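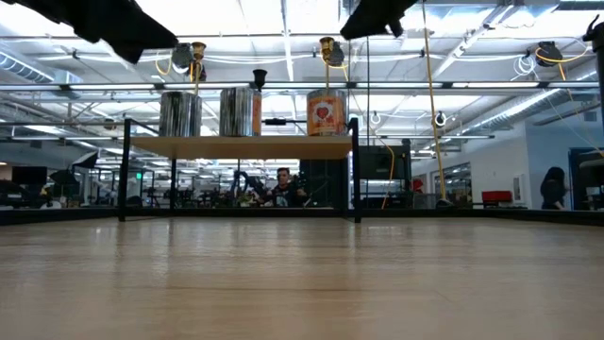 So, ich hab's getan und den Vorratsschrank ausgeräumt. Komplett. Seit dem Umzug nach Mesberg hatte ich mich davor gedrückt, und jetzt sitze ich im Flur zwischen Tüten und frage mich, wer um Himmels willen vier Packungen Grieß gekauft hat (ich, natürlich ich) 🧵

Auslöser war das Brotbacken. Mein Sauerteig heißt Tazi, lebt seit Dezember bei mir und frisst mehr Mehl als ich. Und ich hatte zwar Mehl, aber hinter den Linsen, hinter den Kichererbsen, hinter einem Senf, über den wir nicht reden.

Neue Regel ab heute: Alles, was offen ist, kommt ins Glas. Auf jedes Glas ein Streifen Malerkrepp mit Inhalt und Monat. Ich hab mir erst schicke Etiketten bei Stutis angeschaut, 12 Euro das Set, und dann doch die Rolle aus dem Werkzeugkasten geholt. Hält übrigens super!

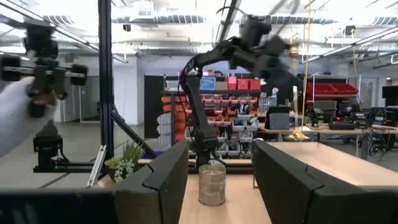 Zuletzt bearbeitet: 21:40 Uhr

Zu den Gläsern selbst, weil das vorhin jemand wissen wollte: bitte nichts Neues kaufen! Ich sammle seit Ewigkeiten alles, was einen ordentlichen Deckel hat. Gurkengläser riechen leider ewig nach Gurke, die nehme ich nur noch für Schrauben und so Zeug. Honiggläser sind top.

Jetzt wird's nerdig: Ich hab mein Roggenmehl gewogen. 630 Gramm waren noch da, verteilt auf drei angebrochene Tüten. DREI. Das reicht für ein Brot und ein bisschen Futter für Tazi, also gibt's morgen früh Brot, und zwar das mit 75 Prozent Roggen, das beim letzten Mal so schön sauer war.
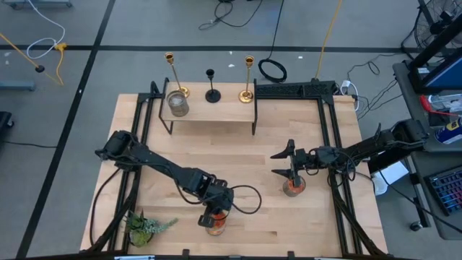 Dela Abubakari fragt, ob ich denn keine Angst vor Mehlmotten hätte, bei ihr sei letzten Sommer die halbe Küche befallen gewesen und sie friere Mehl seitdem erst mal ein paar Tage ein.

Doch, Dela, riesige Angst! Einfrieren ist eine gute Idee, bei mir scheitert es am Gefrierfach, da wohnt die Suppe. Ich wische die Regalböden trocken aus, schaue in die Bohrlöcher und mach die Gläser wirklich fest zu. Bisher Ruhe, klopf auf Holz.

Den Grieß gibt's die nächsten Wochen als Brei, als Klößchen und als Kuchen. Wer ein gutes Rezept für Grießkuchen hat, gern mit Orange und nicht so pappsüß: bitte drunterschreiben, ich probier alles aus 🙏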